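Print this page | E-mail this page

Clukik G2 Parallel Gripper

The G2 is a two-finger electric gripper for light service arms. It is sold singly or as a matched pair, and it replaces the older G1, which we no longer stock. Part number 733-G2. Page updated 11/19/19.

What it's for

Most people who buy the G2 are handling household and office items: bins, bottles, boxes, folded cloth. It is not a high-force gripper and we don't recommend it for machine tending. If you need to hold metal stock against a cutter, look at the Morelli range instead.

The fingers open to 89 mm and close fully. Finger blanks are supplied with plain faces, drilled and tapped, so you can bolt on your own pads. Rubber pads are extra. Power and signal share one cable, and the connector has a screw collar so it won't work loose when the arm swings around.

Trying it on a two-arm setup

Ottavio Marino in our test room spent most of November comparing the G2 with the Gukov parallel gripper on two-arm jobs. We used office waste bins for a good part of this. A bin is light, the rim is thin, and a plastic liner gives the fingers something slippery to deal with. It also has an inside and an outside, so the two grippers can be given different work.
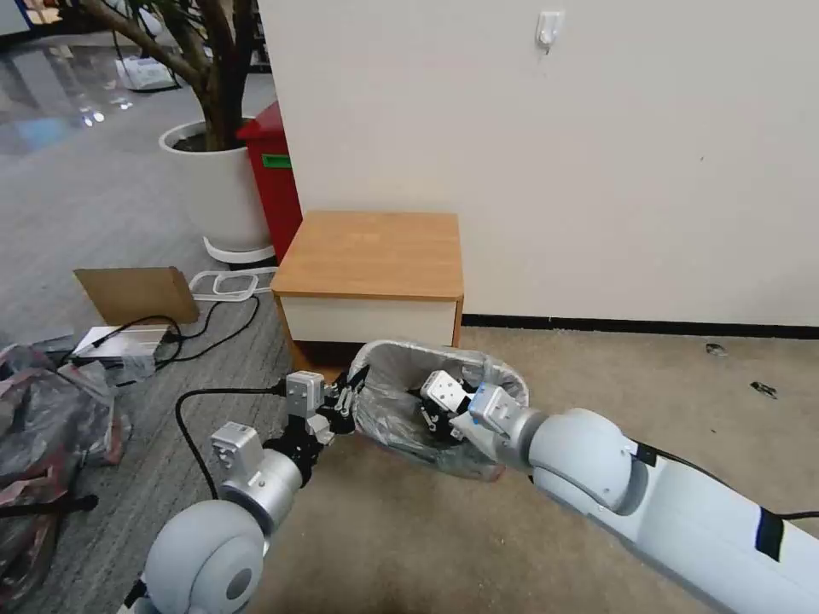 Two-arm bin hold. One gripper pinches the near rim over the liner, the other holds from inside the bin.

Results were fairly even. Both makes held a lined bin without trouble once the approach was right. The G2 was easier to set for a light pinch, and it marked the liners less at its lowest force setting. The Gukov closed faster and was better at holding from the inside, where its longer fingers reached further past the folded part of the bag. On bare rims we couldn't separate them.

The cable needs some thought on either model. Leave enough slack for the full wrist turn and strap it to the arm above the elbow. With arms working near floor level, check the loop at the lowest position before you run anything at speed.

Controllers

The G2 runs from the Melten 2 controller with no adapter. Older Melten units need a firmware update first, and the file is on the disc in the box. Other controllers will work over the serial line, but you will have to write your own open and close commands. The manual lists them in section 5.

Ordering

Standard finger blanks are in stock. Colour-coded wrist plates and longer fingers are made to order and take almost 5 weeks. Pairs are tested together before they leave, and the test sheet is packed with them. Returns are accepted on unused grippers in the original carton. Modified finger blanks can't be returned.

Contact us | Copyright Clukik. All rights reserved. | Back to top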